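Vultholm hand-held grippers: setup and care

Maintainer: Eleri Mostyn
Second contact: Tülin Ateş (spares, calibration)

Scope

Covers the hand-held grippers used for the Cloton recordings and how they are kept in working order. The data format is described in a separate file. Arm-mounted grippers are not covered.

Before a session

1. Charge to at least 50 per cent. Below that the clock drifts and the two streams no longer line up.
2. Wipe the lens with a dry cloth. No solvent.
3. Open and close the fingers 13 times by hand. Travel should feel even from end to end.
4. Check that both yellow tips are seated. A lifted tip shifts the measured opening by up to 40 hundredths of a millimetre.
5. Run skandel-check with each gripper switched on. It prints one line per unit – anything other than "ok" means stop.

Finger pads

Pads are changed in pairs. Undo the screw on the inner side, slide the old pad off forwards and clean the seat before fitting the new one. Do not glue. Spare pads are in the Thái drawer, left-hand side.

Recalibrate after any pad change. Old calibration files are kept, so check the unit number before loading one.

Working position

Pair sessions are run at the large white table. Approach small flat objects from above with the fingers pointing down, and close slowly. Keep cables to the far side.

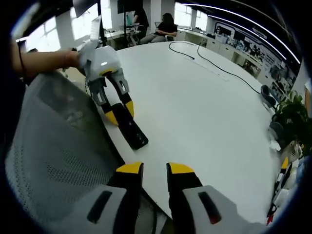

Put each gripper down on its side when not in use, fingers clear of the table top. Resting it on the tips bends the linkage over time.

Known faults

Unit 59: slot cover works loose. Tighten weekly.
Fingers stick half open: grit in the linkage. Brush out, do not oil.
No line from skandel-check: reseat the battery, then try again. If it still fails, pass the unit to Tülin with a note of the time.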